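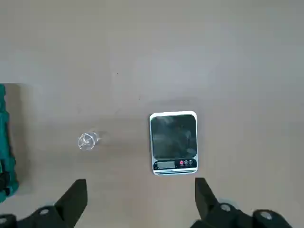 Progress report to Inskip, second period
Project: Dried fruit snacks from small growers, Sturnine valley
Prepared by Amna Swati, project coordinator, Cemness

1. Summary

This report covers our work from the end of the first period until October. In this period we finished the recipe work on two products, signed agreements with seven growers, and placed the first packs in shops. Sales of dried persimmon are better than we planned. Sales of dried quince are weaker, and we explain our view on this in section 4. We are asking for one change in the budget, described in section 6.

2. Supply of fruit

At the time of the last report we had verbal promises from the growers but no written agreements. Now all seven have signed for this season and the next one. The agreement fixes a minimum price per crate and says who pays for transport to the drying room. Two growers wanted payment on the day of delivery. We accepted this for the first season only, and it has made our cash position tighter than in the original plan.

The persimmon harvest was late. We had booked extra hands for the washing and slicing, and for part of that time they had little to do. We moved them to labeling, but there were still hours we paid for and did not use well. Next year we will book them only after the growers confirm by telephone that picking has started.

Quince arrived on time and the quality was good. A part of it was too small for slices. We cut this into cubes and kept it for the mixed bag, which is still in development.

3. Product work

Mehwish Soomro led the recipe work. The persimmon slices are sold without added sugar, as we wrote in the proposal. For quince this was not possible. Without any sweetness the tasters found it too sharp and also too hard to chew, so we now dip the slices in a light apple syrup before drying. The label says this clearly on the front. We know that the proposal promised no added sugar for both products, and we informed your office by letter when the decision was made.

We also changed the pack. The first paper bag looked nice on the shelf, but the slices became soft after the bag was opened, and several shoppers wrote to us about this. The new bag has a press closure. It costs more per piece, and the supplier asks for a larger minimum order.

4. Sales

The first shop to take our products was Biton, which gave us a small place near the nuts and muesli. We delivered 200 packs of persimmon and 200 packs of quince at the start. The persimmon sold out first, and the shop ordered again before we had called them. The quince is still on the shelf at the time of writing, although the number is going down.

We think there are two reasons. Many shoppers do not know quince as a snack, only as jelly or paste, and the color of the dried slices is a dull brown next to the bright orange of the persimmon. We held two tasting mornings in the shop. On those mornings people bought quince quite well, and some came back to ask how to use it with cheese. After the tasting the sales became slow again. Biton has agreed to try the quince on the cheese counter – we will report on the result next time.

Three cafes have asked for persimmon in larger bags for their breakfast menu. We do not have a price for this size yet.

5. Difficulties

The dryer was out of service twice. The second time it was the fan, and the new part took long to arrive. We lost one batch of fruit, which went to compost. We now keep a spare fan in the store room.

Our shelf life test is not complete. The laboratory asked for more samples, and until we have their answer we print a shorter date on the packs than we would like.

6. Request for a budget change

We ask to move 30 percent of the money for printed advertising to tasting mornings and to the new bags. The total of the grant stays the same. Amna Swati can send the supplier's offer and the revised table if you need them before your decision.

7. Next period

We will finish the shelf life test, set a price for the cafe bag, and bring the mixed bag to a first tasting. Mehwish Soomro will visit all growers before pruning to talk about volumes for next year. We would also like to show the drying room to someone from your office, at any time that is suitable for you.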